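Datum

Impi Heinonen was sent to Postton to find out why the lake was lower than the paperwork.

The gauge house stood at the end of the dam, a concrete room with a float well in the floor. The float hung on a steel tape. The tape ran over a wheel, and the wheel moved a pen across a paper chart. The instrument was a Kudo, the old spring-wound model, and it needed winding every 16 days.

Vija Ots had wound it for 30 years. She met Impi at the door with the key and a flashlight.

"It reads fine," Vija said.

"The staff gauge outside reads four centimeters under it."

"Then the staff gauge is wrong."

Impi set up the level on the access road and shot the benchmark, a brass bolt in the bedrock below the spillway. She shot the staff gauge, then the lip of the well, then the bolt again to close the loop. The loop closed within a millimeter. The staff gauge was right. She wrote this in the field book and did not read it aloud.

Inside, she lowered a weighted tape into the well until it touched water. She did this five times and took the mean. The pen was high by four centimeters.

"When was the float last replaced?"

"It has not been replaced."

"The clamp, then. Where the tape meets the float."

Vija looked down into the well for a while. The water there was black and did not move with the lake. It came in through a two-inch pipe and lagged behind every change outside.

"In February," she said. "The year the ice came up the road. The clamp slipped and I set it back."

"Against what?"

"Against what it should have been."

Impi waited.

"Kristaps Rimkutė was operating the gates then. He called from Jollport and asked for the level. The tape was off, so I took the last good reading and added what the snowmelt usually adds. I set the pen there and tightened the clamp."

"Which year was this?"

Vija told her. Impi worked it out in the margin. Every release since then had been computed from a lake that held a little more water than the real one. The farms at Flivska had been allotted their share of the difference. The difference had been delivered, on paper, each summer.

"Is it a lot?" Vija asked.

"Over the whole surface, yes."

"It never looked like a lot."

Impi took a wrench from the bag and held it out. Vija knelt and drew the float up by hand, loosened the clamp, and let the tape slide until Impi told her to stop. She tightened it. The pen dropped on the chart and left a vertical line, straight as a wall, with the old level on one side and the new one on the other.

"They will see that," Vija said.

"You have to write a note beside it. Date, time, cause."

Vija uncapped her pen. She wrote the time. She wrote the cause as clamp slippage, and after it, in smaller letters, the year. Then she wound the clock, though it had days left on it, and they went out to read the staff gauge once more before dark.

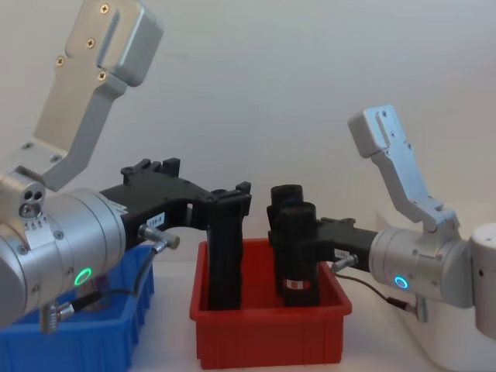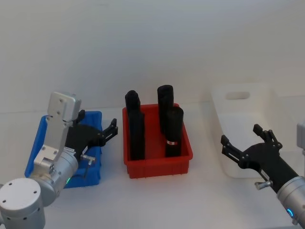
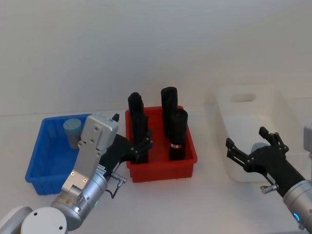
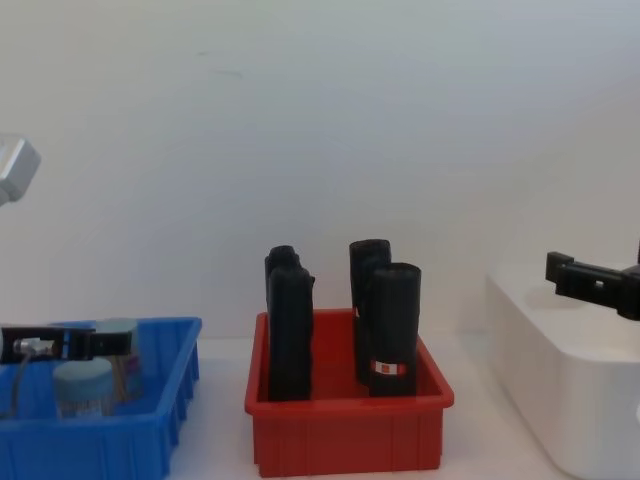
2 min read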